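I finally got my visit to the Drundley workshop, and I had a great time (8 hours on the road, worth it!). 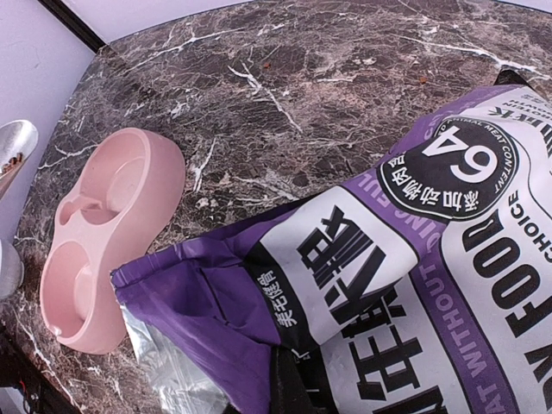

Cell upkeep was what I came for, and Corina Ciobanu let me trail her through all of it. She checks the cables first, then the grippers, then the wrist cameras. Crumbs are her big enemy, and I spotted a couple on the marble up past the pink bowl. She has a soft brush just for those.

I asked what wears out. Gripper pads, mostly, and she keeps 13 spares in a drawer.

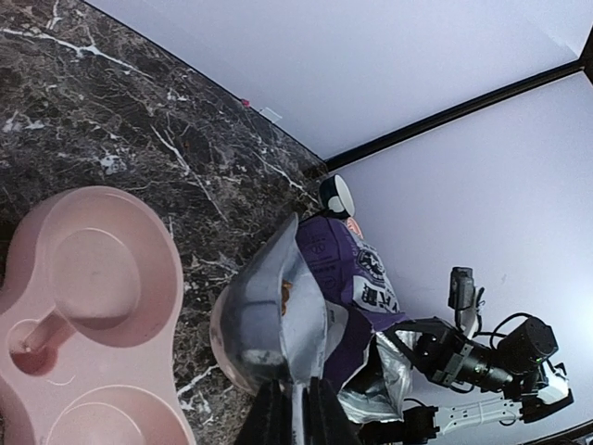 Drundley, 2nd July

Khrystyna-Mariia Koval took over for the scoop setup. The handle goes down between the fingers, bowl opening upward, and she'll fuss over that angle for ages before she's happy! She also showed me how to swap a motor on the arm (four screws and a lot of patience).

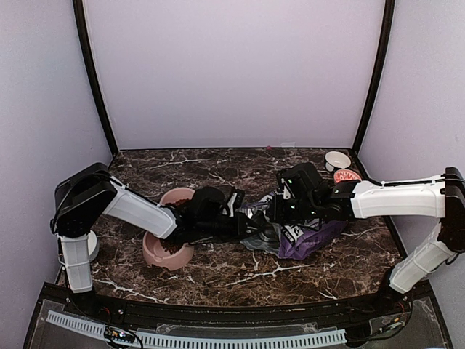

Both arms at work, with the pink bowl on the left and the food bag on the right.

I'm going back in October for the rewiring.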